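The Inheritance

When Aunt Surneck died she left the house to the church, the money to a cousin in Toprak, and to Ngaio Katene, her only niece, she left the contents of unit 69.

"The contents of what?" said Ngaio.

"Unit 69," said the lawyer. "Jarora Storage. You'll need to settle the bill first."

The bill was $2,086. Ngaio pointed out that this seemed like a lot for a room she had never seen. The lawyer agreed that it did, and charged her for agreeing.

She drove out in April with the key in an envelope and her husband's bolt cutters in the trunk, in case the key was one of her aunt's jokes. All the way down the highway she furnished the unit in her mind. There was the piano, obviously. There was the silver that had vanished after Grandpa's funeral and been blamed on a series of plumbers. By the Veltell exit she had added a small painting, and by the parking lot she had sold it and put in a new kitchen.

The man at the desk had a sandwich and no plans to put it down.

"Surneck," he said. "She came every month. Brought a folding chair."

"To do what?"

"Sit, I guess. She'd go in at two and come out at four. Always looked rested."

The key worked. The door went up with a noise like a dropped drawer of forks. Inside was the folding chair, a thermos, and a paperback mystery with a bookmark on page 57. The last six pages had been torn out, which was how her aunt had treated every mystery she ever lent to anyone.

There was no piano. Ngaio looked behind the chair anyway.

Then she sat down in it, because her feet hurt. Nobody called. Nobody in the family knew where she was, or could have said what was wrong with her hair. She read from page 57 until the light went, and had a strong suspicion of the vicar.

"Clearing it out?" said the man at the desk.

Ngaio got out her checkbook.

"What do you charge," she said, "for the year?" 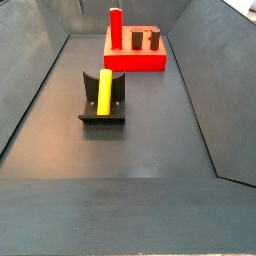
Dark walls, a bare stretch of floor, a few scuffs.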